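Shoe Room Diary, Millet House
Entry for April, kept by Amarachi Nnaji, Household Services

Work on the shoe station began at 8:40 this morning and was completed shortly before lunch. The station serves the residents of the second floor and their guests, and it was last put in order in the winter. I record the work in full so that the next person to hold this diary may follow the same method.

All footwear was first brought to the white surface and sorted into pairs. The slides were dealt with before anything else. The yellow pair has a ribbed strap and a ridged footbed, and the ridges hold dust to a degree that the smooth foam pair does not. Both pairs were set with the heels toward the front, in keeping with the house practice, so that a person may step into them directly. 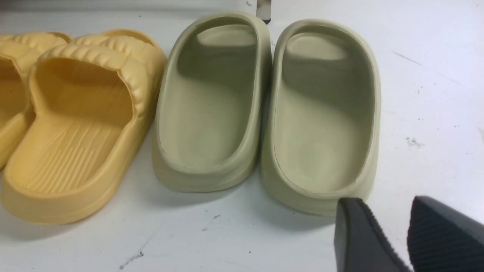 How should foam slides be cleaned before they are returned to the station?
They should be wiped with a damp cloth and a small amount of mild soap, then left to air dry away from the radiator. Grooved footbeds should be brushed lengthwise with a soft brush before wiping.

The Flameck brush was used for this purpose and remains in good condition. The supply of soap is lower than I would like. One bottle of 320 ml is open, and I have requested a second from the Jillel stores. The request was acknowledged at 9:15, without a delivery date.

The canvas shoes were considered next. The station notice asks that canvas shoes be kept on the rack and that slides be kept beside it, and this arrangement has been observed unevenly over the past weeks. Two residents have written to say that they prefer to find their canvas shoes on the level surface. I replied that the notice stands until the house meeting has reviewed it. I also undertook to raise the matter there, and I have added it to the agenda under general items.

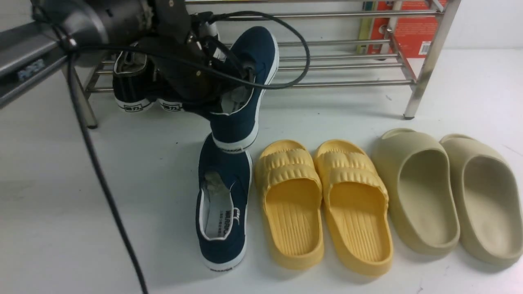
Navy canvas shoes, marked WARRIOR, with the yellow and beige slides.

Laces are to be tucked inside the shoe before it is placed on the rack. Loose laces hang through the rails and catch on whatever is stored beneath. The insoles were left in place on this occasion, although the instruction sheet permits their removal for airing. In my view they should be taken out once the weather is warmer and the window can be kept open through the afternoon.

I measured the clear space on the surface while the work was in hand. A depth of 210 mm had been proposed for the new mat from Rolitz, and this is plainly too shallow for an adult slide. I have returned the order form with a note to that effect and asked for the next size. 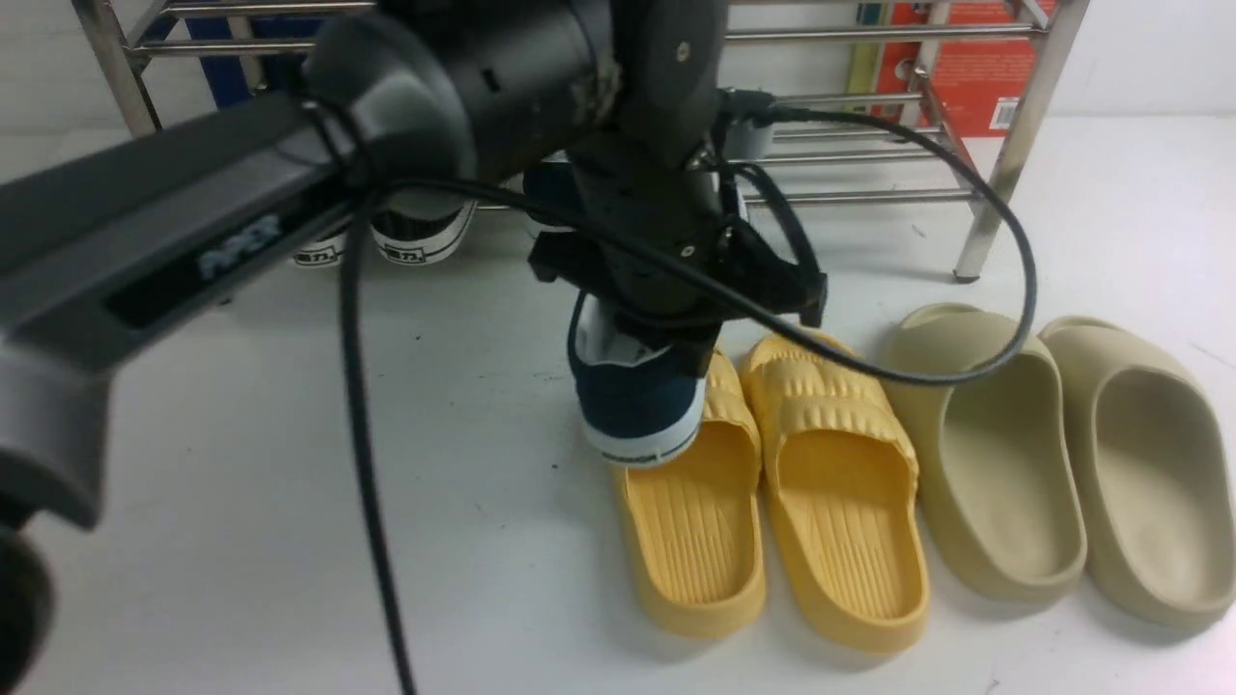
The present spacing between pairs should be kept, as it allows one pair to be lifted without disturbing its neighbor. Pairs are not to be stacked. The sole of one shoe will mark the strap of another, and the lighter foam is slow to come clean.

The rack itself was wiped down from the top rail to the lower shelf. Stainless steel tubing shows every fingerprint, and I used a dry cloth after the damp one. The posts were checked for movement and found firm. Boxes are still being kept behind the rack. I have no objection to this for the present, provided that they do not press against the rails.
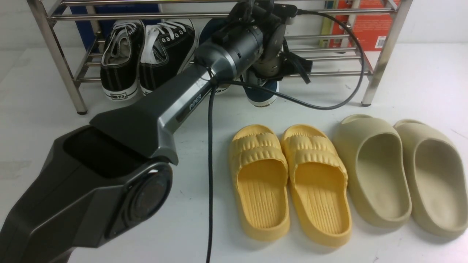
A budget of 100 dollars remains for the station this quarter. The mat will take the greater part of it. I have set aside the remainder for cloths and have declined a request for scented sachets, which drew complaints when they were last tried.

Work closed at 11:50. The cloths were sent to the laundry, and the brush was rinsed and hung on its hook. The next inspection is to take place in 3 weeks, after the mat has been received.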